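Session 4 handout – Keeping Small Things: boxes, linings and labels
Ngaio Harawira, Prorcombe evening course

Bring your object list from session 3. If you didn't finish it, bring what you have.

## Where we left off

Last time we sorted family objects by what they are made of. Tonight covers what they are kept in. A box is often older than its contents, or newer, and the two get confused in family stories. The Mudgway locket is a good case. The locket is engraved 1796, but the case it came in has a machine-made hinge and a printed maker's label, and is clearly much later. The family had always dated both together. When you write up an object, give the container its own line and its own date.

## Terms

- **Carcass**: the body of the box, under any covering.
- **Covering**: leather, cloth, paper or an imitation of one of them. If you can't tell, write "leather-like" and leave it there.
- **Lining**: whatever the object touches.
- **Stay**: a ribbon, cord or metal arm that limits how far a lid opens.
- **Pull**: a tab or loop used to lift a tray or a lid.
- **Fitted case**: a case shaped for one object only.

Stays and pulls are easy to mix up in a written record. A stay is fixed at both ends. A pull is fixed at one end, or is a loop with both ends in the same place. A loose length of ribbon is neither, and you should record it as loose.

## Opening and looking

Work on a plain, pale surface with nothing on it that you don't need. Take off rings and watches. Open the lid slowly with one hand behind it, and stop if the hinge resists. Look before you touch: note what is on top and which way it faces.
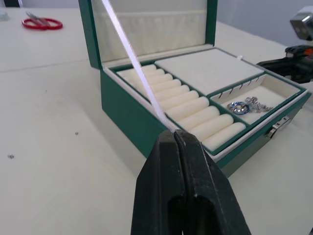
Green box, lid open, with a thin white strip running across it.

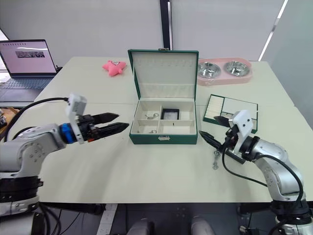
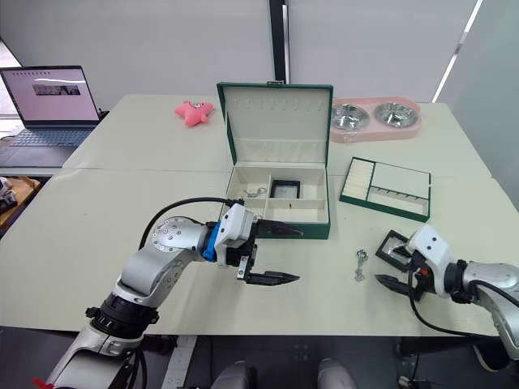
Write your notes in pencil. Ink near textiles is a bad idea, and a dropped pen is the most common accident in this room.

Measure the outside first, then the inside. A difference of more than an inch in depth may mean a false floor or a missing tray. Don't pry at it. Write both measurements down and move on.

## Linings

Silk linings split along the folds. Velvet goes bald where the object sits, and the bald patch is useful: it shows the shape of whatever lived there longest. If the shape doesn't match the present contents, say so in the record.

Foam is the one lining to be strict about. Many older foams turn sticky or crumble, and the crumbs cling to metal. Move the object out, wrap it in acid-free tissue, and store the case separately with a cross-reference. Keep the case even if it is ugly.

Wool felt can tarnish silver. Plain washed cotton is fine for most things over the short term.

## Labels and numbers

Give every object a number, and give the container the same number with a letter. In Rawiri Grimshaw's list, which we will use in class, the brooch is 161 and its box is 161a. If there is a lid that comes off, it is 161b. Don't reuse a number when an object is sold or given away.

Tie-on tags are best. Never stick anything to leather or paper. If a box already has an old number on it, copy it exactly, including crossed-out digits. Rawiri's tea caddy still has 2198 in chalk on the base – probably an auction lot, though we haven't traced the sale.

A basic record looks like this:

| Field | Entry |
|---|---|
| Number | 161a |
| What it is | Box for brooch 161 |
| Covering | Dark red cloth, worn at corners |
| Lining | Cream silk, split at left fold |
| Fastening | Brass hook, working |
| Family story | Bought in Kurkatano before the move |
| Evidence for story | None yet |

Fill in the last two rows separately every time. Most arguments about inheritance that I have sat through came from people mixing them up.

## Before session 5

1. Choose one box from your own list and complete a record for it.
2. Photograph the base as well as the top.
3. Ask one relative about it and write down what they say in their own words.
4. Read the chapter on hinges, skipping the part on clocks.

Written work for the mid-course folder should be no longer than 2000 words, tables included. Folders are due in March. Tissue and tags are sold at cost at the front desk – please bring small bills.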